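Lollow by Tài Đoàn: worth finishing?

fedach_reads
Stuck on page 223 of 286. The blurb promised "a dazzling family saga". So far two sisters have argued over a ferry ticket. Does it pick up?

Flalon
Depends what you mean by pick up. The ferry chapter is the best thing in it.

pagesandtea
Blurbs always say dazzling. I gave up after 3 chapters and don't feel I missed much.

Flalon
Then you never got to the grandmother, so I'm not sure how you'd know.
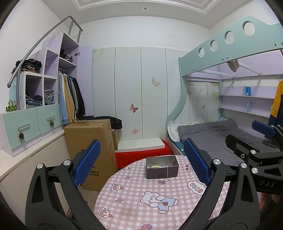
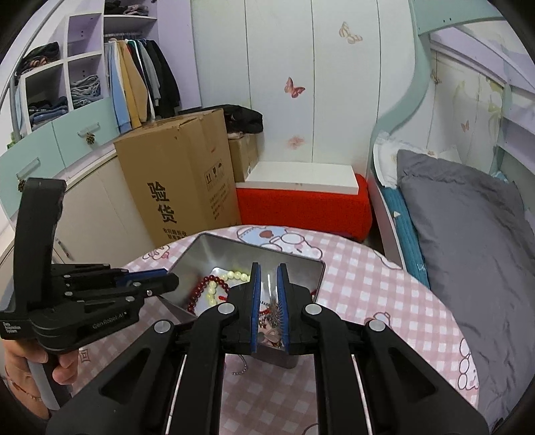 She carries the whole second half. Văn, the younger sister, only makes sense once you've read her letters.

fedach_reads
I've read the letters. They all sound like the author to me.

pagesandtea
Same complaint as his last one, and that was 978 pages.

Flalon
Fair point on the last one. Still think you're wrong about this.

fedach_reads
I'll give it until the wedding, then it's going back to the library.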